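Why I'm Giving Up on My Sourdough Starter (For Now)

So I killed the starter. Well, "killed" is strong. I put it in the compost on purpose, after almost 60 loaves, and I felt bad for maybe ten minutes and then I felt fantastic. A few of you have been emailing to ask where the bread posts went, so consider this the bread post to end the bread posts, at least until the weather cools off.

If you're new, I moved out to Stekden last year and decided I was going to be a person who bakes. I had the jar, I had the scraper, I had the big floppy linen thing you line the basket with. I had Opinions about hydration. And the bread was good! I want to be clear about that. The bread was really, really good, and the one with the toasted walnuts was probably the best thing that has ever come out of an oven I was in charge of. 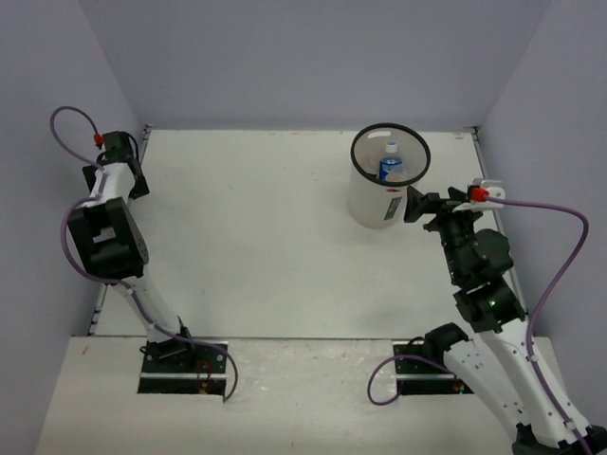 Stekden, 25 May 2023

What got me was the schedule. A starter wants feeding at the exact hour you'd like to be doing something else. I turned down a weekend at the lake because I had dough in the fridge, and when I heard myself say that out loud on the phone I thought, okay, who's running this house? I've had dogs that were easier to leave.

Then there's the flour. I was buying the stone-ground stuff from Benjelloun, the little mill shop out past the reservoir, which costs $34 a sack (yes, I know, I KNOW) and is worth every penny if you're making something worthy of it. But a good chunk of every sack was going into the jar and then straight back out again as discard. I made the discard crackers. I made the discard pancakes. I made a discard chocolate cake that tasted like somebody had left a chocolate cake in a gym bag. At some point you're just cooking your way through your own leftovers and calling it thrift.

And my kitchen gets hot! It faces west, and by late afternoon the thermostat in there is having a little panic attack. Last summer I had dough climbing out of the bowl and heading for the toaster. I tried the basement, and the basement smells like basement, and so did the bread.

So what am I doing instead? Yeast from a packet, friends. The stuff in the little envelopes that our grandmothers used without writing a single blog post about it. I mix it after breakfast, I ignore it, I bake it before dinner, and it goes with soup and nobody at my table has filed a complaint. I've been doing a soft white sandwich loaf with some milk and a spoonful of honey, and also a flat, oily, salty thing in a sheet pan that I won't call focaccia because I've been corrected in the comments before. You know who you are. It has rosemary on it and I ate most of one standing up.

The sandwich loaf still needs work. It keeps coming out a bit lopsided, like it's leaning over to hear what the other side of the oven is saying. I think I'm shaping it too loosely, or else my pan is too wide. If anyone has a fix I'd love to hear it. I already tried turning the pan halfway through and all that did was let the heat out.

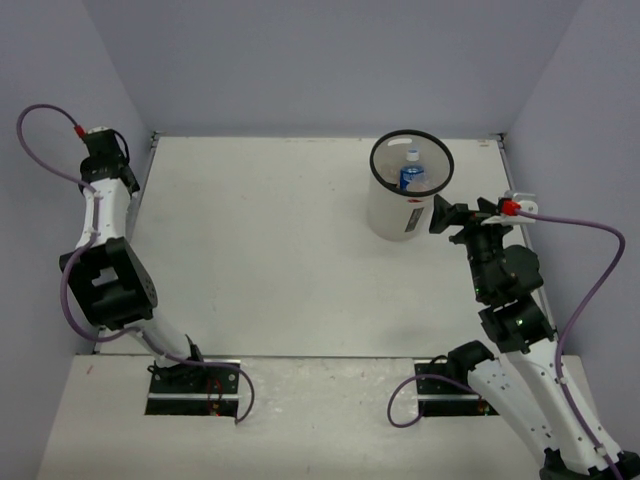 Clear bottle, blue label, and the black-rimmed bin it's standing in.

I did keep a little of the old starter, smeared thin on parchment and dried until it flaked, and it's in an envelope at the back of the spice drawer behind the cloves. People say you can wake it back up with warm water and some patience. I'm skeptical, but it takes up no room and asks me for nothing, so it can stay there until I miss it.

In the meantime I've got my weekends back. I've been walking over to the Zerkside market in the mornings and buying somebody else's rye, which is dense and dark and almost black on the bottom, and I don't have to wash a single bowl afterward. Get there early if you go. They sell out fast, and the second choice is a seeded roll that's fine but isn't the rye. The coffee stand next door is good too, but bring cash, their card reader is moody.

Next up in June: pickles. I bought 38 jars at a yard sale and the lids only fit some of them, so we'll see how that goes. If you have a dill pickle recipe that stays crunchy, put it in the comments, please. Mine always go soft by the second week and I'm tired of eating sad cucumbers over the sink.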